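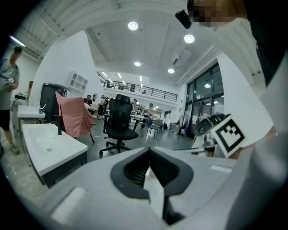

## Ferora 300, una silla de oficina para gente con fe

Llevo 13 semanas sentado en la Ferora 300 y ya puedo opinar con cierta autoridad lumbar. La compré en diciembre, rebajada, después de que mi silla anterior empezara a bajar sola durante las videollamadas, con una lentitud ceremonial que mis compañeros seguían con más interés que la reunión.

Llega en una caja que el repartidor deja en el portal con cara de haber cumplido de sobra. El manual son ocho páginas sin una sola palabra. Hay un muñequito que sonríe cuando el respaldo está bien puesto y otro que se entristece cuando no. Yo pasé la tarde con el segundo. Los tornillos largos y los cortos se distinguen por un par de milímetros, dato que uno descubre al llegar al último agujero.

### El asiento

Firme. Los primeros días pensé que era un defecto y escribí a la tienda. Me contestó una tal Oranuch Wattanapong, muy amable, que la espuma «necesita conocer al usuario». Tardó un mes en conocerme y desde entonces nos llevamos bien. La malla del respaldo transpira de verdad, cosa que agradeceré en agosto y que en febrero se nota en los riñones.

### Los brazos

Se mueven en cuatro direcciones, tres de ellas a voluntad mía. La cuarta la deciden ellos: basta apoyarse para levantarse y el izquierdo gira hacia dentro, como si quisiera enseñarme algo. He apretado todo lo apretable.

### Las ruedas

Lo mejor de la silla, y con diferencia. Silenciosas, blandas, no marcan la tarima. Tan buenas que, como el suelo de mi cuarto tiene una leve caída hacia la ventana, a media mañana siempre acabo trabajando un palmo más al sur.

### Comparada con la Brirkmont

Mi cuñado Haziq Wibisono tiene la Brirkmont, que cuesta bastante más, y me la prestó un fin de semana a cambio de no volver a oírme hablar del tema. Es más cómoda, sí. Reclina sin crujir y el reposacabezas llega a la cabeza -- el de la Ferora me acompaña hasta la nuca y ahí se despide. ¿Vale la diferencia? Para ocho horas diarias, puede. Para las seis que trabajo yo, con sus cafés, no.

**A favor:** ruedas, malla, y un pistón que se queda donde lo dejas.

**En contra:** brazo izquierdo, reposacabezas para personas más bajas, manual.

**Nota:** 7 sobre 10. Le quito medio punto más si el brazo sigue así en verano. Ya he pedido el repuesto; me han dicho que está en camino.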